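Catchall basket

A catchall basket is a small open container kept on a table or counter for the things that would otherwise wander around the house: phones, snacks, odd bits in bags. I've kept one going for years, and I'm told I talk about it too much, so I may as well write the entry! The white plastic kind with holes in the walls is my favorite (crumbs fall out, and you can see what's hiding at the bottom). 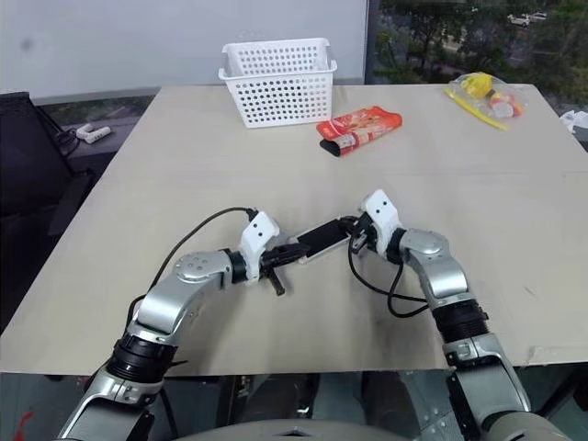
Entry by Tia Clegg
Filed under: Household storage, Tabletops

Start with the basket empty and everything else out on the table. I go through mine every July, and again whenever I can't find my keys. Snack pouches can go in standing up – lying flat they slide under everything and get crushed. Little loose things do better in a clear zip bag first, and a bright closure strip makes the bag easy to spot.

Phones are where people disagree. My neighbors in Ninulcombe drop theirs straight in, but I like the phone on top, screen up, where I can grab it. A clear case is worth keeping with its phone, too. Left by itself on a pale table it pretty much vanishes, and I've bought 2 replacements for cases I already had.
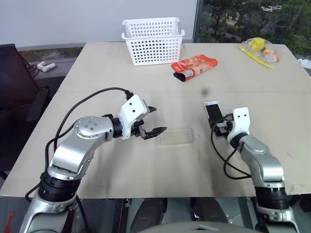
Phone, clear case and snack pouch on the table, with the basket behind.

As for size, go smaller than you think. A big basket just fills up (mine did, in four days), and then you're sorting receipts again.

See also: Junk drawer; Key hook; Fruit bowl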